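Juledo is a small software shop. We make one thing, a tool called Morov that keeps browser extensions up to date and out of trouble across office computers. That's pretty much it.

Started in a spare room with a borrowed server and a spreadsheet of 16 extensions that kept breaking payroll logins for a friend's firm. We fixed those. Then the firm next door called. Then it got busy.

## Who we are

Five of us at the moment. Angelica Dalisay runs the company and still answers support mail in the mornings, so if you get a reply signed "A." before 9 am, that's her. Two developers, one person on testing, one on billing and everything else. We're all remote exept for the office days in Cruzado, where we rent a floor above a print shop.

No sales team. You write to us, we write back. Usually same day – March was rough, sorry if you were waiting.

## What Morov does

- Lists every extension installed across your machines
- Flags the ones asking for new permissions since last week
- Lets you block, pin or roll back a version
- Sends one email a day, or none if there's nothing to say

The smallest plan covers up to 1000 machines. Bigger than that, get in touch and we'll work out a price. The catalog has 2228 extensions reviewed by hand so far, and requests go to the front of the line for paying customers.

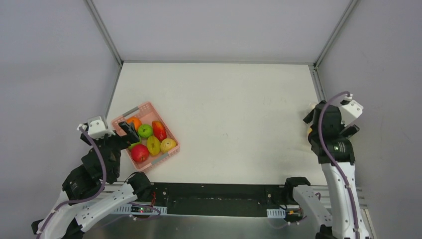 *Pink basket on the white tabletop.*

## How we work

Releases go out when they're ready. We tried fixed dates for a while and it made for bad releases. Every change gets a note in plain words – what changed, what might break, how to go back. Old notes stay up, even the embarassing ones.

We don't sell data. We don't collect browsing history either, only extension names, versions and permissions. Logs are deleted when you close your account. The full list of what we store is in the privacy page, linked in the footer.

## Woltavero

You may have seen this name on older invoices. Woltavero was our first product, a bookmark sync tool. Closed to new sign-ups now, but existing accounts still work and we patch it when needed. Export is under Settings, then Account. If the export comes out blank, log out and back in first, then write to us.

## Working here

Not hiring right now. Will post on this page when we are. Please no agencies.

## Contact

Use the form, or reply to any email from us, it all lands in the same inbox. Include your Morov version number if it's a bug, saves a round trip. Phone support by appointment only.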